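A day out at the Soststead felt and cloth fair
2015-03-15
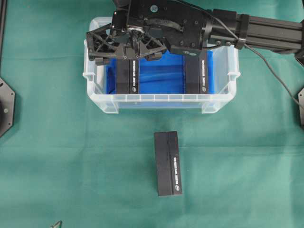
I have wanted to go to Soststead for years and every spring something gets in the way, so when Huguette Boyer rang in February and said she had two places in the car I said yes before she'd finished the sentence. The fair fills the old wool hall, both floors, plus a marquee in the yard for the dyers (they need the drainage). I came home with far too much and my head full of blue. Half my table is still given over to it, with the green cloth on and one of the clear plastic bins on top, so vivid a blue inside that it shows straight through the walls. I keep finding reasons to walk past.

We set off from Brurton a little after seven and were parked by half past eight, in the field behind the church, which was soft but passable. Wear boots. Entry was on the door, cash only, and the programme is a folded sheet with a plan of the hall on the back. The plan has upstairs and downstairs the wrong way round, so we spent our first ten minutes looking for the weavers among the button sellers. No complaints from me, as I bought buttons.

The dyers' marquee was the thing I'd come for. It was steamy and smelled like a farmyard in places, and it was wonderful. Léonie Delorme had the big corner pitch with three indigo vats going, all at different strengths, and she did a dip every half hour for anyone who wanted to stand and watch. I stood and watched four. I've read about indigo plenty of times but I had never seen cloth come out of the vat that odd yellow-green and then turn as the air gets to it, slowly at the folds and quickly on the flat. A little boy next to me shouted "it's going!" every single time and I was shouting it too, inside.

She was generous with what she knew. Her advice for beginners was to wet the cloth through properly, squeeze it out under the surface so you don't drip, and do many short dips in a weak vat if you want a colour that lasts. Most of us do one long one in a strong vat and then wonder why it rubs off on the sofa. She also said not to fuss over streaks until the cloth has been washed and dried, and I have written that on the inside cover of my notebook.

Next to her was a man selling madder root by the scoop, and past him a table of mordants with the most careful handwritten labels I've ever seen. I didn't buy any alum because I have a jar from 2011 still.

Lunch was soup and a cheese roll from the hatch. The queue went out of the door at noon, so go at half past eleven or wait until two. The leek was very good. The tea was fairground tea.

Upstairs (really upstairs, whatever the plan says) were the weavers and the felt makers. Genji Minami had brought a narrow loom and was working on a sash the whole day, chatting away without once seeming to lose his place. The pattern is a small broken diamond in two blues and an undyed cream, and he told me the warp has 44 ends. Forty-four! I had assumed it was double that from how fine it looked. He let Huguette throw a few passes and she went pink with concentration. He unpicked them afterwards, very politely, when he thought we'd moved on.

Along the back wall was the Texier display, which is the old mill's sample collection and the part of the fair I had heard least about. Please don't skip it. Marwan Dabbas looks after the books now and he gave a talk at one o'clock. The collection has 1,223 swatches, each pinned to a card with the recipe in brown ink, and he had laid out only the blues and greens. Some of the recipes are no more than a word and a weight. One just says "as last time". He thinks the head dyer kept the rest in his head and took it with him, and Marwan has been working out the missing steps by trial, a few each winter. There was a bottle green from the mill's early years that I would paint my whole house in.

The felt room was noisy and damp and full of children. Eun-ji Ji was running a drop-in table for making a flat piece of felt with olive soap and a bamboo mat, and I joined in between two seven-year-olds who were both better at it. Mine came out thick at one end with a hole near the other. She held it up to the window and said it would make a good pincushion if I folded it over twice, and so it shall.

Things I'd tell a friend who was going. Take a torch if you want to look closely at dark colours, as the downstairs lighting is poor. Leave the upstairs stalls till after the talk, when it thins out. The Laten stand by the exit sells ends of bolts by weight and the prices drop in the last hour, though so does the choice. I got a length of heavy linen there and a bag of wool tops in three blues, and Huguette got a blanket with a pulled thread that she mended in the car on the way home, at the traffic lights mostly, with me driving.

We left at four. My boots are still on the step with half the field on them. I've already asked about the two-day indigo course Léonie runs in the summer, and there's a waiting list with 19 names on it, mine at the bottom.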